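Notebook – storage bench, Wednesday, May

Write cache drop on the Dramstead drives, day 3
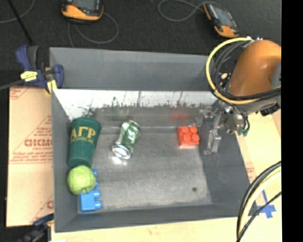

Gray bin on the boards, orange arm at the right side.

Picked up where Iolo left off last night. Same host, same board, same two drives in slots A and B. Firmware unchanged on both. I did a full secure erase on each before starting and let them sit idle for 40 minutes, so whatever background cleanup they wanted to do should have been done.

Sequential write, 128K blocks, queue depth 32, fill to the end of the drive. Drive A held its full speed until 947 GB written and then fell off the usual cliff. Drive B did the same thing to within a gigabyte. So the cache size is the same on both and I am going to stop chasing that. Iolo's run from yesterday had B dropping much earlier, but his log shows B was already partly full when he kicked it off. The erase step had failed with a busy error and the script carried on anyway. I have changed the script so it stops if the erase returns anything other than zero.

What is still different is the recovery. After the drop I paused for 60 seconds and started writing again. A came back to nearly full speed for a short burst. B stayed slow. Repeated with a longer pause, same result. Swapped the drives between slots and the slow recovery followed the drive, so it isn't the slot or the riser.

Temperatures: I had the Nugroho heatsinks on both, with the thin pads. A never throttled. B did not report throttling either, but its controller sensor updates so slowly that I don't trust it. Teguh has a thermocouple reader on his bench and says I can have it after lunch. Plan is to tape one probe to the controller and one to the NAND package nearest the connector and log both next to the SMART value.

14:20 – Thermocouples on. The controller on B does get warmer than the SMART number says during the first part of the fill, then the two readings meet once the drive slows down. Not hot enough to explain the recovery by itself. Pulled the heatsink and found the pad on B had been put on slightly crooked, leaving the corner of the controller bare. Replaced the pad. Reran. The temperature came down, the recovery did not change. OK.

15:45 – Talked to Trinh about how the two drives differ on paper. They have the same model number but the label on B has a later revision letter. She thinks the later revision may fold the cache back more lazily and wait for a longer idle period before it starts. That would fit. Easy test: leave B idle for an hour with link power management off and see if it comes back, then do the same with power management on. If the drive drops into a low power state before it starts folding, it may never get round to it.

17:10 – First half of that test done. With power management off, B recovered fully after the hour. I should have tried this on day 1. Power management on is running now under the overnight script. Output goes to the shared folder under postura_b_idle – Postura is just the name of the host, for anyone reading this who came in after the rename.

Other things, not related:

The Urkirier adapter card still trains at Gen 4 on a cold boot about one time in several. A warm reboot brings it back to Gen 5. Cathal wants a proper count, so I'll set up a boot loop on the spare host when it is free.

The long cable on the power meter is intermittent at the meter end. I put tape on it. Please use the short one until it is replaced.

Cleiton asked for the raw fill logs as CSV, not the plots. Exported A and B for him, one row per second, MB/s in the second column. The first row in each file is garbage from the warmup and should be skipped.

To do tomorrow: check the overnight run, repeat the one hour idle test on A so we have both, and write to the vendor with the revision letters.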